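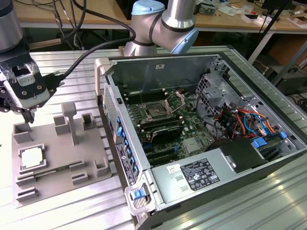
Grey fixture tray on the slotted aluminium table.

Ticket: shared calendar shows bookings twice on the Tindby display
Opened by: Su-bin So
Handled by: Simão Leitão
Status: closed

Su-bin, 9:21
Hello Simão, sorry to bother you again so soon after the printer business! Since the Endis update every room booking turns up twice on the Tindby screen by the stairs, once at the proper time and once an hour later. People have started waiting outside rooms that are free, bless them. My own laptop shows everything correctly. I've restarted the screen, and I've had a good look through the settings, though I didn't dare change anything.

Simão, 9:48
Morning Su-bin, no bother at all, and thank you for leaving the settings alone - you'd be amazed how rare that is. An hour out makes me think of the time zone. Could you open Display, then Region, and tell me what it says?

Su-bin, 10:05
It says "Automatic", and underneath there are 2 calendars ticked, "Rooms" and "Rooms (Drerar import)". Should both be there?

Simão, 10:17
Ah, lovely, that's our culprit. The import is a leftover from the old system and it never learned about summer time. Please untick it, save, and give the screen a few minutes to catch up.

Su-bin, 10:40
Single bookings all round! The Srisuk meeting is back to one entry as well. Thank you ever so much.

Simão, 10:44
Delighted to hear it. I'll remove the old import from my end this afternoon.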